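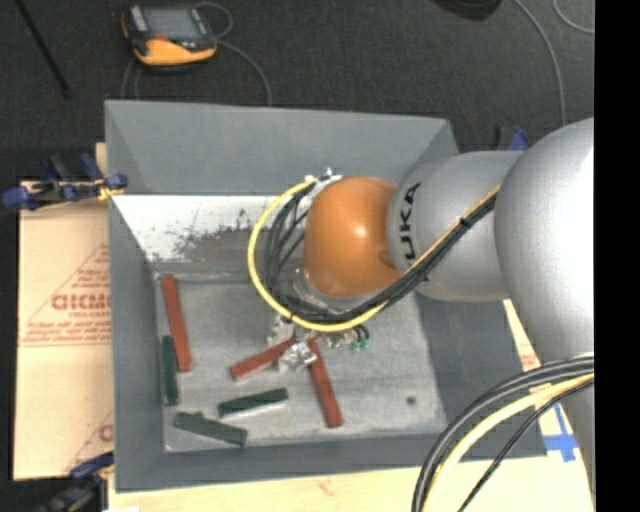
*Gray bin, open top, far wall sloped outward to the rim. Floor worn lighter than the walls, with scuffs, pale streaks and one small dark spot near the lower right.*

# Gray bins: surface condition

This page belongs to the Wondport storage notes and covers the open-topped gray bins, stock number 3129. It records what the inside surfaces look like after use and which marks matter when a bin is inspected. Lids, dividers and the shallow trays have their own pages.

Terms are used from the operator's side. The near wall is the one closest to the person standing at the bin, the far wall is opposite, and left and right follow from that. Older Kitach sheets number the walls one to four, starting at the label. Do not mix the two systems on one inspection card.

## Floor

The floor takes most of the wear. It goes lighter than the walls and loses its even finish first where items are set down and dragged. On the bin in the picture the floor is already the lighter gray.

Marks are recorded under four headings:

- **Scuff** – a dull patch with no edge that a fingernail can catch.
- **Streak** – a pale line, usually longer than it is wide. Record the direction if several run the same way.
- **Spot** – a small isolated mark, dark or light. Wipe once with a damp cloth before recording it. If it stays, write it down as a spot and leave the cause blank.
- **Cut** – any line that catches a fingernail. One cut longer than 10 mm takes the bin out of use.

Scuffs and streaks alone are no reason to withdraw a bin. They are logged so that the next inspection has something to compare against. The dark spot near the lower right of this floor would go on the card as "spot, small, lower right" and nothing more.

## Walls

The walls slope, and the slope causes more recording errors than anything else on the card. Four walls of the same color can look like four different grays under one lamp. In the picture the far wall reads as a smooth medium gray and the near wall as a darker band. Tone by itself is not a defect. Check it by turning the bin half a turn under the same lamp. If the dark wall is now the light one, there is nothing to record.

Run a hand down each wall from rim to floor. Ridges and dents are easier to find by touch than by eye, particularly on a wall in shade. The lowest part of the wall, where it meets the floor, should be checked with a fingertip along the full length.

## White areas

The bin in the picture has a bright white area below the far wall, toward the upper left of the interior. The lower edge is ragged, with dark gray scuffs and speckles where it meets the gray.

White areas are the entry most often filled in badly. "Bleached," "glare," "worn through" and "residue" have all been used on cards for marks that looked much the same in a photo. Use this order:

1. Move the lamp. If the white moves with it, write "reflection" and stop.
2. Wipe with a dry cloth. If the cloth picks something up, write "residue" and send the bin to washing.
3. If neither applies, write "white area" and describe the edge as clean or ragged.

A photo does not replace steps one and two. Where only a photo is available, write "white area, not checked."

## Rim

Inspect the rim last, with the bin on the bench and the open side up. Chips on the outer face are recorded but accepted. Chips on the inner face are filed flush or the bin is withdrawn, depending on depth. Ehab Mansour keeps the depth gauge and the current limits. The limits were revised in December, and cards printed before then still show the old ones.

## Washing

Use lukewarm water, the standard neutral detergent and a soft brush. Scouring pads are not allowed on any inside surface, as they leave a haze that later gets logged as scuffing. Rinse twice. Stand the bin on its short side to drain, and do not nest it with another until the floor corners are dry.

The Tawfik brushes wear unevenly and should be rotated end for end when the bristles start to lean. A leaning brush misses the joint between wall and floor.

Marker ink is removed with alcohol on a cloth, applied to the mark only. Test the cloth on the outside face first.

## Nesting and stacking

Sloped walls allow the bins to nest. Nested bins rub, and the rubbing shows up on the inside of the lower bin and the outside of the upper one. Keep a sheet of paper between bins that will stay nested for longer than a shift. Brown kraft is fine – newsprint is not, as the ink transfers.

Do not pull nested bins apart by one corner. Lift both short sides evenly. If they bind, set the stack on the floor and rock the upper bin lengthwise.

## Lighting for inspection

The inspection bench uses one Tristier lamp on the left, set low, with the overhead lights off. A low side lamp throws scuffs and cuts into relief. Overhead light flattens them and puts a bright patch on whichever wall faces it.

If a photo goes with the card:

- Shoot from above with the whole floor visible where possible.
- Keep the bin in the same orientation as on the previous photo.
- Do not use flash.
- Put the bin number in the file name. The label is on the outside and will not show.

Photos taken where the bin is in use are accepted too, provided the floor can be read. Note any part of the wall that is covered. In the picture here the right wall is partly hidden behind the arm, so its card entry would be "right wall, partial."

## Register

The register lists 312 bins under this stock number, of which almost 200 have a complete card with all four walls, floor and rim filled in. The rest have a floor entry only. Full cards are being added as bins come back through washing, with no separate recall.

Bins with a floor entry only can stay in use. Bins with no entry at all go to the bench before they are loaded.

## Corrections

Send corrections to Ehab Mansour with the bin number and the line on the card that is wrong. Do not overwrite an earlier entry – add a new line below it with initials. Entries that were right at the time stay as written, including those that use the Kitach wall numbers.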